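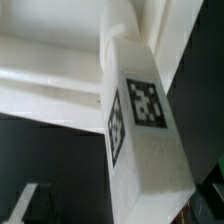

Search news Enter keyword Go

Prokari Opens Hand-Guided Training Program for Robot Arms at Trurkton

TRURKTON, September – Prokari announced the opening of a training program in which production workers teach robot arms new tasks by guiding them by hand or by operating them from a remote control station. The program is run jointly with Vamden, which supplies the control stations, and will be based at Prokari's Trurkton site.

Under the program, a worker who already knows a job performs it through the robot several times. The arm's movements are recorded together with the view from a small camera at the wrist, and the recordings are used to train the software that will later run the arm without a person at the controls. No programming experience is required of the participants.

"The people who pack and sort parts every day know where a job goes wrong," said Chutima Khunthong, director of operations at Prokari. "We have asked them to show the robot what they do, at their own pace, and to tell us when a recording should be thrown out."

The first group consists of 21 workers from the packing and kitting departments. Each will complete 40 hours of paid instruction before recording independently. Instruction covers safe handling of the arm, use of the remote station, and the marking of failed attempts. Participants return to their regular departments at the end of the course and may be called back when a task changes.

The white arms used at Trurkton carry square black-and-white markers on their links. The markers, read by camera, allow the recording system to check the position of an arm against the position reported by its own joints. Recordings in which the two do not agree are set aside for review by the calibration team, headed by Sơn Âu.

Prokari has collected more than 800 recorded demonstrations during the trial period that came before this announcement. Most were made by remote control. Hand guiding, in which the worker takes hold of the arm and moves it directly, was used mainly for short tasks such as placing a part in a tray.

"Remote operation took our trainees longer to learn, but it keeps their hands out of the camera's view," said Kiều Phan, who leads the demonstration program at Vamden. "We expect both methods to stay in use."

The Trurkton site has two recording rooms, which operate during the day shift. Work on a further set of tasks, including the loading of small bins, will begin once the first group has finished its instruction. The tasks were chosen by department supervisors under the direction of Myrtle Delacroix, head of training at Prokari.

Workers who wish to join a later group may apply through their supervisor. Press inquiries should be directed to Azra Vukadinović, Prokari communications office.

Recent releases
Prokari Names Myrtle Delacroix Head of Training
Vamden and Prokari Sign Agreement on Remote Stations
Guérin Packing Line Moves to Trurkton
Changes to Day Shift Hours at Trurkton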